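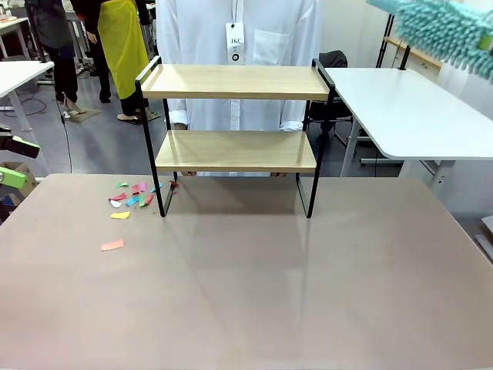
Rocío Arboleda wished to have it entered in the minutes that the planner had not hesitated. It had waited, she said, and waiting was a state with a name, and she had written the name herself.

The entry was made. Ginette Leclerc, presiding over the review for the third time that spring, asked that the state be read aloud so that all present would have it in common. The clerk read it from the log: HOLD, PENDING AGREEMENT. It had been issued by Duten, the planning module, to Riveo, the control layer beneath it, and it had remained in force for 161 seconds. During that interval both arms had kept their positions and the duster had not moved.

"Agreement between what and what?" asked Leclerc.

"Between the map and the task," said Arboleda.

The Office of Acceptance at Paucar occupied the upper floor of a building put up for the inspection of scales, and its procedures had been inherited with the furniture. A system under review was heard in the order of its parts. Perception was called first, then planning, then control. Each part was represented by the engineer who had last signed for it, and no engineer was permitted to answer for a part other than his or her own. Arboleda had signed for planning. The signature for perception belonged to a man who had left the company in October, and his chair at the table was kept for him in accordance with the rules.

His testimony was therefore taken from the record. Rusta, the perception service, had reported one shelf unit with two boards, a surface, and a quantity of paper scraps. To each scrap it had assigned a label and a confidence. Nearly all had received the label DEBRIS. One scrap, lying apart from the others, had been labeled DEBRIS in one cycle and OBJECT, PLACED in the next, and had gone on alternating until the hold was lifted.

"Which was correct?" asked Leclerc.

The clerk replied that the record did not say.

Arboleda requested permission to speak to the planner's conduct, and it was granted. Duten, she explained, was instructed to clear debris and to leave placed objects where they were. When the label changed, the plan changed. It had composed 119 plans in all, each sound on its own terms, and had discarded every one before the first motion could be sent to Riveo. She had introduced the hold two versions earlier, after a trial in which the planner had acted on a label that was withdrawn while the arm was already traveling.

"What was lost in that trial?"

"A note," said Arboleda. "It had been left on the table for someone. It was swept into the box."

Leclerc turned a page. The rules allowed a hold of 30 seconds, after which a system was to proceed or be marked as failed. She observed that the rules had been drafted for machines that did one thing. She further observed that she had not been asked to redraft them.

"And how was the hold lifted?"

"By timeout, at the supervisor level. I would have let it continue."

"For how long?"

Arboleda considered the question for some time, and the clerk, who was obliged to record silences of more than 20 seconds, recorded this one.

"Until the label settled," she said at last. "Or until somebody came and told it."

The finding was issued that afternoon on the usual form. Control was accepted. Perception was returned for correction, to the attention of the empty chair. Under planning, where the form provided one box for acceptance and one for failure, Leclerc marked neither. She wrote the word "pending" in the margin, initialed it, and asked the clerk to find out whether there was a rule against it.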